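Sort the toys before they sort you!

Tip the whole lot into one shallow tray first – balls, soft toys, ropes, everything. You'll spot the chewed ones straight away, and it's so much quicker than rummaging in a deep basket. 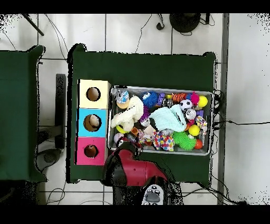
Then give each kind its own colour. Yellow for balls, blue for plushies, pink for the spiky rubber ones, say. Children pick this up in 5 minutes flat and love posting things through a round hole! Old pillowcases are brilliant for washing the soft ones, 30 degrees, knotted at the top.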